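Search and Social Promotion: Progress Report to the Managing Partner
Gerner account, second report
Covering the period to the end of April

1. Where we are

You asked for a short report on what the promotion budget has bought so far. The short version is that it has bought a lot of numbers and not many customers. I recommend that we stop one of the three lines of spending, keep one, and hold the third until the supplier answers some questions I have now asked twice.

I should say at the start that I was against the social package when it was proposed in the winter, so read what follows with that in mind. I have tried to report the figures as they came in, and where they are better than I expected I have said so.

The three lines are:

Mirnden – bought shares, likes and bookmarks pointing at our pages
Aguiar – rewriting of the existing service pages
Dandent – the monthly rank tracking and reporting tool

2. Mirnden (social shares package)

The order was for shares spread over several networks, delivered slowly so as to look natural. Mirnden's own delivery sheet lists 1028 shares completed. The sheet is a spreadsheet with a link in each row and a column headed "Status", and every row in that column says "Live".

I opened the links. It took most of two afternoons and I would not want to do it again. Of the 1028 rows, 515 led to a page that loaded and had our address on it somewhere. The rest went to removed posts, suspended accounts, login walls or pages that had nothing to do with us. Mirnden's reply was that posts "naturally drop" and that the search engines have already counted them by then. I asked how they know that. They sent me the same sales sheet we had in the winter, with a new cover.

Of the posts that are still up, I could not find one with a comment from a person. Most sit on accounts that post dozens of unrelated links a day: dog beds, loan offers, a roofing firm in another state, us. The text above our link is often cut from our own page title, with the last word missing. Several call us a hotel.

Traffic. Our own visitor log shows seven visits from all of these posts put together. I thought that had to be a mistake in how the log was set up, so I clicked one of the links from my phone and from a machine outside the office, and both visits were recorded. My two test visits are not in the seven.

Position. The tracked page moved up two places in the week after delivery began and came back down three places by the end of the following month. Mirnden's account manager put the first movement down to the shares and the second to "seasonal volatility". I do not think we can have it both ways. Other pages on our site, which had no shares bought for them, moved by the same sort of amount in both directions over the same weeks.

There is also some risk here that was not discussed when we signed. The published rules of the larger networks do not allow bought engagement, and if our name is on a few hundred junk accounts, it is our name and not Mirnden's. I am not claiming we have been penalized, and I have seen no sign of it. I would still like those posts gone, and Mirnden has told me it cannot remove them once they are placed. That seems odd given how many have managed to remove themselves.

Recommendation: do not renew. The second installment is not due until the second half of the order is delivered, and I have asked them in writing to hold delivery.

3. Aguiar (page rewriting)

This is the line I expected least from and it has done the most, though I would be careful about making too much of it.

Aguiar has rewritten the booking page, the price page and the page for first-time clients. The old booking page had the phone number at the very bottom, under a long paragraph about our values. The new one has it at the top. Calls that mention the website have gone up, according to the tally kept at the front desk. The tally is a sheet of paper and it depends on who is answering and whether they remember to ask, so please treat it as a hint and no more.

What I can measure is that the price page is now read for longer and that fewer people leave it straight away. The obvious explanation is that it now has prices on it.

Complaints about Aguiar's work: the first draft was late, the second was padded out, and both used the phrase "tailored solutions" in places where I had asked for plain wording. They took it out when told. Their first draft of the page for new clients ran to 600 words on the history of our trade before it mentioned how to make an appointment. The version that is live is much shorter.

They would like to move on to a blog, with a post every week. I have asked what the posts would be about and who would read them. Their answer was a list of search phrases. Some of those phrases get so few searches that their own tool shows a blank. My view is that we let them finish the remaining service pages and leave the blog alone until somebody can make a case for it.

4. Dandent (tracking tool)

The tool does what it says, in that a report arrives every month. Whether anyone needs the report is another matter.

It is long, and most of it is the same from one month to the next. The front page shows a single "visibility score", and the score has gone up every month, including the month when four of our six tracked phrases went down. I asked support how the score is worked out. I was told that it is a blended measure and that the blend is private. I do not see how we can manage against a number that we are not allowed to understand, and I have left it out of this report on purpose.

The plain table of positions at the back is useful, and I have been checking it by hand. It has been right, give or take a place, nearly every time. If Dandent sells the table without the rest, I would pay for the table. I have asked twice and have been offered the larger plan both times.

Recommendation: hold the renewal until they answer. We are paid up until the end of the summer.

5. Spending

All three lines are within budget. I would not take much comfort from that. Being within budget on Mirnden only means that we have been billed for half of it. A breakdown went to accounts with the last batch of bills.

If you accept the recommendation on Mirnden, the unspent part will cover the rest of Aguiar's page work, and there will be a little over. I would prefer that the remainder stay unspent. Each supplier has already suggested a use for it.

6. Pictures on the site

The new pages need photos, and the stock photos we have are the ones that every firm in our line uses. Aguiar quoted for a photographer and I have not approved it. For now the image folder is a mix of sizes and subjects, and somebody will have to go through it and choose.
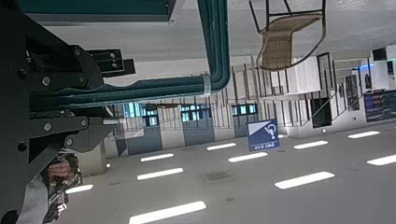
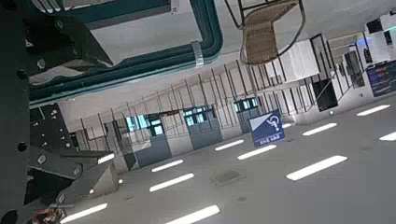

Wicker-look chair in both, ceiling lights in the second.

File names in the folder are a mess too, and Aguiar says that renaming them will help us in image search. It may. It costs nothing except an hour, so I have said yes to that, on the condition that it is not billed as a separate item. I have said no to "geo-tagging", which was on the same quote at a much higher price and which they were not able to explain on the phone.

7. What I could not find out

Whether any new client has come to us because of a bought share. I have found none, but our intake form only asks "How did you hear about us?" and most people write "online".

Whether the rise in calls will last. We have had good springs before without changing a word on the site.

Whether our competitors are buying the same packages. Mirnden says that they all do. Mirnden would say that, and when I asked for one we could look at, I was told it was confidential.

8. Next steps

Mirnden: get the hold on delivery confirmed in writing. So far I have only a thumbs-up in the chat window, and I do not count it.

Aguiar: four service pages left. Drafts come to me first, and nothing goes live before the phone number and prices have been checked against the current list.

Dandent: one more request for the smaller plan. If there is no clear answer by the time the next report arrives, I will price up doing the table ourselves, by hand, once a month. It takes me less than an hour.

Intake form: change the question so that it offers a few boxes to tick, with "search", "social media" and "a friend" as separate choices. I asked for this before the campaign started and would like it done before we buy anything else. The print shop needs the new wording from us, and the online version can be changed the same day.

I need a yes or no from you on Mirnden before their next billing date. The other two can wait for our regular meeting.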